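# Treller printed play panels, teal garden pattern

I've been making and selling backdrops for small play corners for a while now, and the teal garden one is still my favourite (I know, I'm not meant to have one). It's a dark teal background with great big pale pink and mustard-gold shapes floating over it, and plants drawn in line on top. I took the plants from doodles in an old notebook, and Kevser Avcı tidied them up for me so they'd print cleanly at full size. She did a much better job than I would have!

You get a set of three panels, one for the back and one for each side, so the front stays open and you can get your hands in. They're made for toy figures, doll corners, small product photos, puppet shows on a table, that sort of thing. The print is matt, so a lamp doesn't bounce straight back at you, and you can wipe it with a damp cloth. Please don't scrub it. I scrubbed one of the first ones and the mustard went patchy.

**What's in the box**

- 3 printed panels, teal garden pattern on one side, plain on the other
- 2 spare fixing strips
- a folded sheet with the fitting steps

Corner posts and flooring are sold separately. If you've already got a frame, measure the inside of it and put the size in the order notes - I cut every set to order, up to 500 mm tall.

**Which floor goes with it?**

I get asked this more than anything else. I like white tile with thin dark grout lines. The pattern is busy, so a pale floor gives your eye somewhere to rest, and little pastel toys stay easy to find on it. Nazmiye Sarıgül tried hers with a green felt mat and loved it, so don't take my word as law. Wood looks nice too but I'd go for a light one, as the dark ones swallow the bottom of the print.
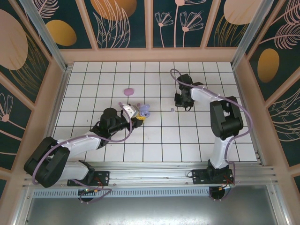 *Teal garden set with white floor tiles, aluminium corner posts and a lavender toy figure.*

The pink strip along the back edge is called the Baysal trim and you can add it to any order. I didn't think I'd like it, then I put it up against the pink in the print and that was that.

**Fitting**

Start with the back panel and leave the fixings a bit slack until both sides are in. Check the corners, then tighten everything up. If a side panel bows, it's nearly always been cut a hair too wide, so send it back to me and I'll trim it for nothing.

**Price and posting**

The set is £99, cut to size. Postage is extra and depends on how big you go. Parcels go out on a Wednesday, flat packed between two boards. The next batch of teal garden is being printed in April, and if you'd like the pattern in other colours, drop me a line - I'm fiddling with a rust version at the moment and could do with opinions.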